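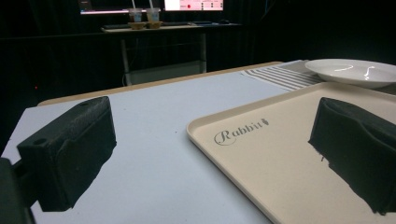 Careers > Open positions > Engineering

Robotics Software / Full-time / On site

2 min read

Software Engineer, Manipulation Planning

Hudik writes the control and planning software that lets two-armed machines set and clear tables. We are a team of 15 in Haslam and are hiring one engineer to work on Nodside, our grasp and motion planner.

Nodside takes demonstrations made with hand-held grippers and turns them into arm trajectories. Thin, rigid things like plates and forks give it the most trouble. The planner still picks poor approach angles near a raised tray rim, and the two arms sometimes wait on each other for no good reason. Those are the first problems you would take on.

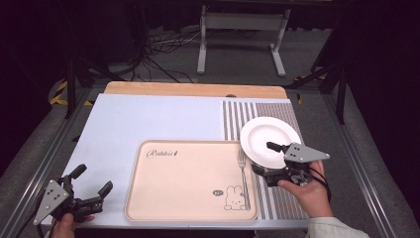

You will also own the replay tool, which lines up camera streams with gripper poses and flags bad segments. It is written in Python and is slow - a full session takes almost 40 minutes to process.

What we need:
- 3 years or more of C++ and Python in a working codebase
- Trajectory optimization or sampling-based planning
- Comfort with camera calibration and time sync
- Willingness to spend a day a week at the test tables

ROS experience helps but we can teach it. No degree required.

The job starts in September and reports to Theresia Eder. Send a resume and a link to some code to Knut Kuhlmann in hiring. Interviews are two calls and one paid half-day on site.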